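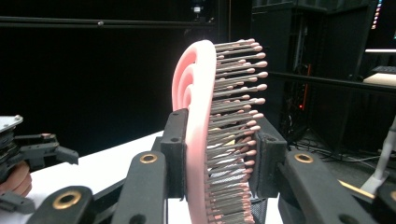
Care of Brushes and Combs
Prillby Residence, Household Information Sheet
Revised August 2007

Residents are asked to clean personal brushes and combs every two weeks. Hair, lint and styling products build up at the base of the bristles and are then carried back to clean hair.

Remove loose hair first. Slide the tail of a comb beneath the hair, lift it in sections and cut any stubborn strands with small scissors. Place the hair in the garbage, not in the sink.

Fill a basin with warm water and add 3 drops of mild shampoo. Plastic brushes may soak for 22 minutes. Brushes with a wooden handle or a cushioned pad must not be soaked; dip the bristles only and work between the rows with an old toothbrush. Rinse under the tap and set the brush bristles down on a towel overnight. Do not dry brushes on a radiator or in the clothes dryer.

Metal combs should be wiped dry at once to prevent rust.

Brushes are not to be shared between residents. Spare basins are kept in the second-floor laundry room and may be requested from Fasil Admasu at the front office.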